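Birholm Fire District: Station News, January

Gutano Road Station Addition Moves Forward 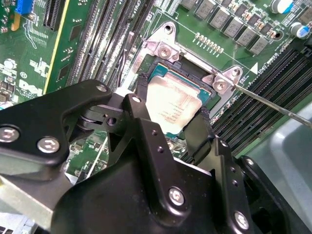

Project Update

The Birholm Fire District has awarded the contract for the addition to the Gutano Road station to Arkavix Builders. The work will add 3,580 square feet to the existing building, including two apparatus bays, a gear room and sleeping quarters for six firefighters.

Site preparation will begin in March. Engine 7 will operate from the Chuang Avenue station during construction, and the district expects no change in coverage for residents on the east side.

Funding

The addition is paid for through the capital levy approved by voters last spring. The measure passed by 369 votes. No further increase in the levy is planned for this project.

Public Information Session

Residents are invited to review the floor plans at the Chuang Avenue station at 7 p.m. on the evening of the February board meeting. Parking is available behind the building – please keep the front apron clear for responding vehicles.

Written comments may be left at the district office during regular business hours.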